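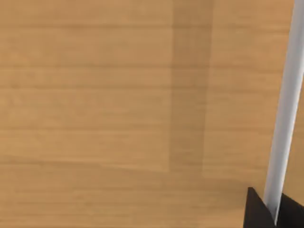 Wood grain, top view

How should a new team lead handle on-call swaps?

Posted by kavcombe_ops, 8 Feb 2024

I moved from engineer to lead of a team of nine in the Clusari support group. Swaps used to be agreed in private messages. Two shifts went uncovered last quarter because each party thought the other had it. The tool logs the original rota only, so payroll is wrong as well. Do I approve every swap myself, or leave it with the team and ask for a record?

Gebretsadik
Ask for a record. Approval by the lead adds a delay and makes you the single point of failure when you are on leave. What worked for us:
The person giving up the shift posts it in the team channel.
The person taking it replies with the date and start time.
The original owner edits the rota and stays responsible until the edit is saved.
Step in only if someone goes over 47 on-call hours in a week. Send payroll an export at month end - do not let people file their own corrections.

Badness
just approve them all, takes 2 minutes. did it for years

tab777
Check your contract terms first. In some places a swap changes who is owed rest time, and the lead has to sign off whatever the team prefers. If that applies, name a deputy before April leave starts.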